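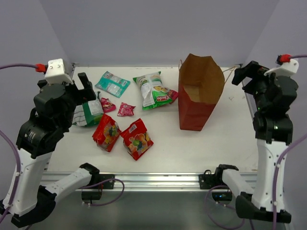 August 2, 2026. Attribution check for the Gudorau collection, peace and public service section. Worked through the 30 quotes that the March import had marked "speaker confirmed, source missing." The marking is too generous. "Speaker confirmed" in that import only means that another quotes page gives the same name, and most of those pages copy each other down to the typos. Tibor wants a length limit before anything goes out as a picture quote, so I used packaging as my yardstick: if a line couldn't be read at a glance on the front of a snack bag the size of the white and green one, it goes in as text only. Crude but quick. It mostly threw out things that began as paragraphs in speeches and should have stayed there.

Results so far. Seven quotes traced to a printed source with a page number. Of these, two are worded differently in print from what we carry. One lost its first clause ("In a small country,") and reads as a general rule without it. The other has had "ought to" changed to "must" all the way through. I corrected both records and kept the old wording in the variants field, so that people searching for the popular version still land on the right page.

The rest are still open. Sorted them loosely by what is wrong:

- No trace before the web. Nothing in the Farías anthology, nothing in the newspaper scans. Leave as unattributed.
- Right speaker, wrong occasion. We say graduation address, the clipping says radio interview. Need the clipping rescanned, the column edge is unreadable.
- Translated at least once. Can't say the English words are the speaker's. Needs "translated from" on the record and a translator's name if we can find one.
- Proverb with a name stuck on it.

Note on the Farías anthology. It gives speaker and year but hardly ever an occasion, and I no longer think it should count as a source by itself. Where it can be checked against the Gisivia lecture pamphlets, the year is sometimes the year of the pamphlet and not of the talk. Emiliano has been entering it as a primary source. Told him to stop until we agree on a rule. He is fine with secondary as long as the existing records get changed in one pass and he doesn't have to do it by hand. I can write the query.

Topic tags. "Peace" is overloaded. It has quotes on disarmament, family arguments, sleep, and one on gardening. Tried splitting it into peace (between nations), peace (at home) and peace of mind. The split works on paper but the home group is thin. Tibor would sooner keep one page and sort it by sub-heading. Not decided.

Duplicates. The matching script treats a curly apostrophe and a straight one as different characters, so the same quote gets through twice. Also happens with a double space after a period, as in older typed transcripts. Fixed the apostrophes. Did not fix the spaces, as I want to look at what it does to verse first.

Dusance wrote back on permissions. They are content with short extracts from their two speech collections if we name the editor as well as the speaker. We have no editor field. For now I am putting it in the source line after the title. The longer extract on voting, the one that runs to almost a full page, they want taken down or cut. I cut it to the last paragraph, which is the part people look for anyway.

To do:
Rescan the interview clipping.
Query for changing Farías from primary to secondary.
Ask Emiliano where he got the second half of the bridge quote. The pamphlet stops at the semicolon.
Test the space fix on a copy.
Editor field, ask Tibor whether it can go in with the next schema change.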